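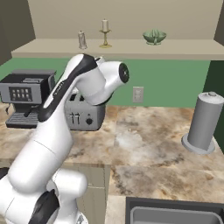

Call for Singers: Backing Vocals, Konton Studio Album

Konton is recording its second album at Javetdale Studios in June and needs four session singers: one soprano, two altos, one baritone.

Scope of work
Three-part harmony on 9 songs, plus unison group vocals on two. Charts and click-track demos are sent out before the first session. Parts are tracked individually, then doubled as a group.

Requirements
Reliable pitch on headphones at moderate monitor level. Ability to read a lead sheet. Straight tone on request. Prior studio experience is useful, and choir experience is accepted in its place. Singers must attend both rehearsals.

Fee
$420 per singer, covering rehearsals and up to two recording days. Overtime is paid at $40 per hour. Singers are credited by name in the album notes.

To apply
Send two dry vocal recordings (no reverb, no pitch correction), your range, and any dates you cannot work to Lenka Beneš, vocal arranger. WAV or MP3. Video is not needed. Final selection is by Lenka Beneš and producer Damian Pawlak.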